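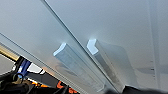 Resetting a shared lounge and its wardrobe

Written by Salvador Prata. Last revised 2025-11-09.

This procedure covers the lounge on the upper floor of Trulleck: sofas, counter, dining table, floor and wardrobe. It is done after each booking and takes one person almost 20 minutes. The full clean in December is a separate job with its own sheet.

You will need two microfibre cloths, a bin bag, a vacuum cleaner with a hard-floor setting, a crosshead screwdriver and a tray for stray items.

1. Sofas

Start with the seats. Lift off any cloths, wrappers and small items and put them on the tray. Do not sort them yet. Shake out fabric over the bin bag, then fold it or send it to the wash. Stand loose cushions upright against the backrest and vacuum the seats before moving on. 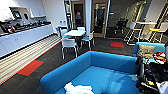 Work from the sofas towards the counter, so that crumbs end up on the floor before the floor is cleaned. Unplug the kettles and coffee machines before wiping round them. Pull each appliance forward, wipe behind it and push it back to the same spot. Wipe the open shelf with a dry cloth only -- the screen does not tolerate damp.

2. Table and floor

Wipe the table top and push the chairs in on all sides. Vacuum the striped runner lengthways with the suction turned down, otherwise the edge lifts. The dark carpet takes full suction. Red carpet tiles can be lifted and shaken outdoors. When relaying a tile, press the corners first and the middle last.

3. Metal fittings

Dust shows up quickly on dark metal. Use a dry microfibre cloth and wipe in one direction along the longest edge. Polish is not needed and leaves a film round the screw heads.

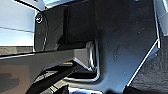

Dark plate with a round-headed screw. Small pale specks show on the face.

If specks remain after dry wiping, dampen a corner of the cloth with water and go over them once. Marks still there after that are probably scuffs and should be left alone. Test each screw by hand. Tighten by a quarter turn at most.

4. Wardrobe

Open both doors fully before taking anything out. Belmiro Fonseca's original sheet had the wardrobe first, but it is easier last, when the tray is full and you know what has to go in.
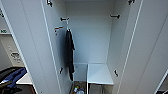

Hang long items by a single gathered point and leave space on either side. Check that nothing hangs in the path of the doors. Wipe the side walls from top to bottom, going round the hooks, then wipe the inside edges near the latches. Close one door, then the other. If a door springs back, look for fabric caught at the latch before adjusting anything.

Unclaimed items from the tray go in a bag marked with the booking number, 11 days maximum.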